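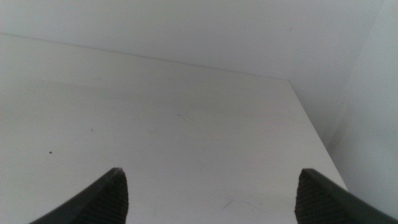

Pad swap for cube arm at Jarora

The small cube-handling arm at Jarora got new finger pads this month, some 4000 grips after the last set went on. Job took 12 minutes — Annag McIver did the swap, Ishbel Hepburn ran the open and close checks after.

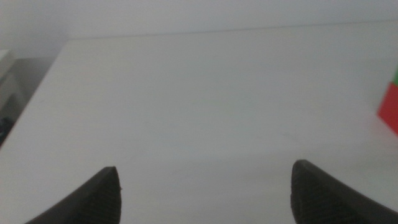
Fingers open, ribbed pads facing in.

Pads are from Cundico, same type as before. Next job is the wrist cable, which wants re-clipping. Table top will get a wipe at teh same time.

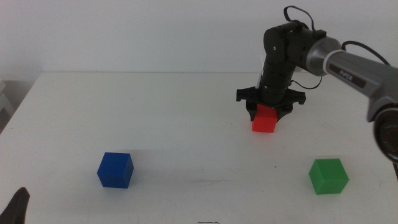 Gripper over the red cube, blue and green nearer the front.

Old pads kept for spares. More when the cable is done.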